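第6章　収納と住まいの容量

この章で学ぶこと
・住まいの中で物が占める量を、床面積と容積の両方から考える
・収納の深さと高さが、出し入れの手間にどう関わるかを理解する
・棚、引き出し、吊り収納の違いを説明できるようにする
・収納計画を平面図と展開図に書き表す

6.1　物の量と部屋の広さ

前章では、台所と洗面所を例に、動作に必要な空間の寸法を扱った。人が立つ、かがむ、腕を伸ばすといった動作には、それぞれ一定の広さがいる。この章では、人ではなく物のための空間を取り上げる。

住宅の広告や間取り図には、床面積と部屋数が書かれている。しかし、同じ床面積の住宅でも、しまえる物の量は大きく異なる。押入れのある和室と、壁面に何もない洋室とでは、面積が同じでも暮らし方が変わってくる。収納の量を示すには、収納部分の床面積を住宅全体の床面積で割った収納率がよく使われる。計算は簡単だが、高さの情報が入らない点に注意が必要である。天井まで棚のある物入れも、腰までの戸棚も、床面積が同じなら同じ値になる。

ある住宅設備会社スタスタ（Stasta）が7月に行った聞き取りでは、集合住宅に住む773世帯に、持ち物の点数をおおまかに種類別で答えてもらった。衣類、食器、本、寝具、掃除用具、季節用品の6種類を合わせると、一世帯の平均は2,101点であった。ここには文房具や薬のような小物は含まれていない。回答の幅は広く、世帯の人数よりも、その住まいに住んでいる年数との関係が強く出た。結果は2018年8月17日に公表されている。

点数が多いことは、そのまま収納不足を意味しない。同じ調査で「しまう場所が足りない」と答えた世帯には、持ち物の少ない世帯も含まれていた。物の寸法と収納の寸法が合っていない場合、空いた部分があっても使いにくい。次の節では、この寸法の関係を見ていく。

6.2　奥行きと高さ

押入れの奥行きは、布団を三つに折った幅をもとにしている。布団をしまうには適しているが、本や食器を置くと手前と奥の二列になり、奥の物は見えなくなる。一般に、物の奥行きに数センチを加えた程度の棚が使いやすいとされる。文庫本と大皿とでは、必要な奥行きがまったく違う。

高さについては、床から天井までを三つの範囲に分けて考える。

上段　目の高さより上。手は届くが中は見えにくい。軽い物、使う回数の少ない物を置く。
中段　腰から目の高さまで。最も出し入れしやすい。毎日使う物を置く。
下段　腰より下。かがむ動作が必要になる。重い物、大きい物を置く。

範囲の境目は使う人の身長によって変わる。子どもや車いすを使う人がいる家庭では、大人の立った姿勢を基準にした区分は当てはまらない。計画の前に、実際に使う人の目の高さと手の届く高さを測っておく。

6.3　収納の形式

収納の形式は、物の出し入れの方向によって分けることができる。引き出しは中身を上から見ることができ、奥まで使えるが、手前に引き出すための空間がいる。吊り収納は衣類に向くが、丈の短い服の下には空きができる。開き戸の戸棚は、扉の動く範囲に家具を置けない。

棚は前から出し入れする。扉のない棚は何がどこにあるかがすぐにわかる反面、ほこりがつきやすく、乱れも目につく。縦の仕切りと横の棚板で正方形の箱形に区切った棚は、区画ごとに用途を決めやすい。

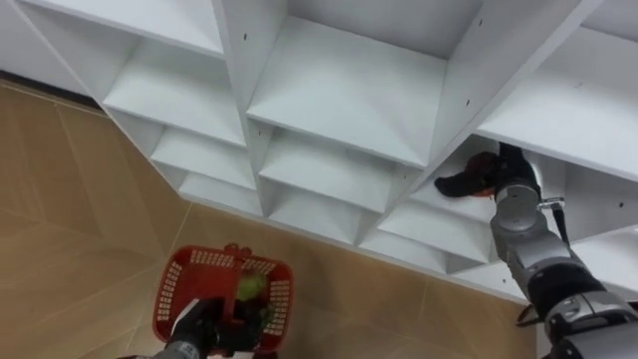 6.4　収納計画の手順

収納計画は、次の順序で進める。

（1）物を調べる
部屋ごとに、しまう物の種類と最大寸法を書き出す。寸法は幅、奥行き、高さの順に記入する。

（2）使う場所を決める
物を使う場所の近くに収納をとる。掃除用具のように家の各所で使う物は、廊下など通り道に置く。

（3）形式を選ぶ
6.3で挙げた形式から、物の寸法と使う回数に合うものを選ぶ。壁面全体を収納にする場合でも、スイッチ、コンセント、窓の位置を先に確かめる。

（4）通路を確認する
収納の前には、人が立って扉や引き出しを開けられる広さがいる。本書の演習では、人が一人通る通路の幅を600ミリメートルとし、引き出しを開けた状態の寸法は別に加える。

（5）図に表す
平面図には収納の位置と奥行きを、展開図には高さと棚板の間隔を書く。可動棚は破線で示す。

演習1
自宅または学校の一室を選び、収納部分の床面積と部屋の床面積を測って収納率を求めなさい。次に、収納部分の高さも測り、容積で計算した場合の値と比べなさい。

演習2
中段にしまわれている物を書き出し、使う回数の多い順に並べなさい。月に一度も使わない物については、移す先を展開図に書き入れなさい。

用語
収納率、可動棚、展開図、有効寸法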